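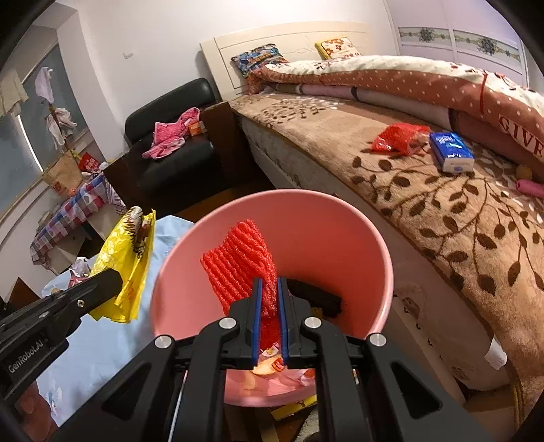 Right gripper over the bin, left one beside the yellow bag. Bedroom tidy-up task, April batch.

Spent most of the morning on the release labels and I think I finally know why our numbers have been so grumpy. The short version: soft, see-through stuff going into a bin is where the labelling falls apart, and it's the moment of letting go that we can't agree on (Gerd and I had a proper row about it over coffee, very enjoyable).

Take the red foam netting. With an apple or a box you look at finger width, you see it open past the object, done. With netting the fingers can be a bit open and the stuff is still hooked on a pad or springing back against it. So the width threshold says "released" and my eyes say "hmm". Same story with thin bags and wrappers.

What I tried: keep the width signal, but only call it a release once the gripper has moved away and the object hasn't followed. I used a window of 35 frames after the fingers start opening. Ran it over the whole April batch, 3,051 clips, and compared against the 1,000 that Gerd had labelled by hand. Old rule disagreed with him on 53 of the netting and bag clips. New rule disagrees on almost none of those, but it's now late on hard objects, where the old rule was perfectly fine. Annoying!

Reinhold's idea is to pick the rule by object class, which means trusting the class labels, and I don't much trust them for rubbish (is a squashed wrapper "paper" or "film"? depends who was on shift). I'd sooner have one rule with a shorter window for anything that drops fast. Will try that next, before anybody retrains anything.

Bins are horrid for another reason, by the way. Once the fingers are down past the rim, the pads hide a good bit of whatever is at the bottom, so older scraps get mistaken for the thing just dropped. Blue pads on a pink bin are at least easy to mask out. I've put the mask script in the shared folder under "pads_v2", please don't rename it again.

To do:
- shorter window, rerun on Gerd's set only
- ask Reinhold for his list of doubtful classes
- relabel the clips where netting touches both the rim and a finger
- check whether the left gripper's timestamps drift on long takes, Gerd thinks they do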